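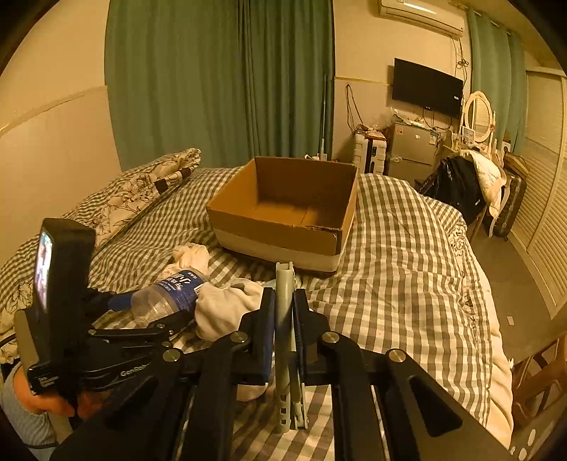

Monthly Money Check for the Shared Flat, Ellham

Filled in by: Lena Piątek
Read by: Aiman Latuheru
Date: 17 November 2020

1. Rent paid before the due day
OK. Paid from the joint account, receipt is saved in the folder.

2. Electricity bill compared with last month
Not OK. It is higher again. The heater in the hall was on at night, please use the timer.

3. Old subscriptions canceled
Partly. Stuteder is canceled, but they still send letters. I will check the bank statement in February if they took something.

4. Food budget
OK. We stayed under the limit for four weeks. Buying rice and beans in the big bags helped very much. The bread from Śliwiński is good but not cheap, so I propose to buy it only two times in the month.

5. Emergency money
Not touched. Good.

6. Bank cards and passwords
Aiman, your PIN was written on paper inside the kitchen drawer. I have destroyed the paper. Please learn the number by heart.

7. Insurance with Anasum
Open. The new price is not clear to me. I asked them by email and wait for the answer.

Comment from Aiman: Agreed on all points except the bread. Timer is set now.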